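Old office tower beeps and won't post after a memory upgrade
Ticket 531 – Hardware and Upgrades – Status: still open

Hi all, hoping somebody can save me from buying a whole new machine. I do the bookkeeping at home on a second-hand tower (picked up through Skurmont, the refurb place in Nenstead) and it's been a champion until I decided to give it more memory. Now I get two beeps, a pause, two beeps, and no picture on the monitor at all.

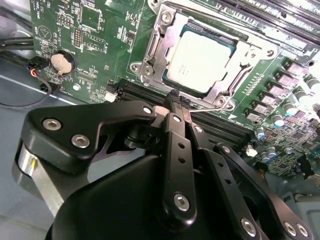
Posted by rampersad_k in Desktop Help, 7:40 pm

What I've tried so far:

Reseated the graphics card. Same beeps.

Swapped the power lead and tried a different outlet – same again.

Cleared the BIOS settings with the jumper and left it unplugged over dinner. It did get as far as the memory count after that, which had me cheering! It stopped at 3,072 and froze.

Put the original sticks back in. Froze at the same number, so I don't reckon the new Cletier ones are to blame (or not only them).
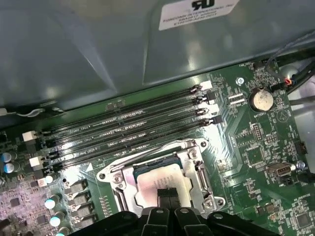
The refurb place emailed me a manual, but it's for a later revision and the fill order doesn't match what I've got. It says to start with the slot furthest from the processor. An old forum post says the nearest one. I've tried both, and the nearest one gets me further, for whatever that's worth.

Update, 9:15 pm: tried one stick by itself, slot by slot. Still two beeps in most of them. I'm wondering about the processor now – could a poor seat or a bent pin knock out some of the memory? I've got fresh paste and isopropyl here, so I'm happy to lift it out and have a look if that's worth doing.

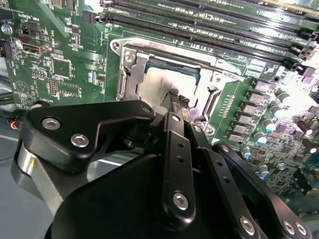

CPU in its socket, old paste still on top

Will check back in the morning before I touch anything else. Ta!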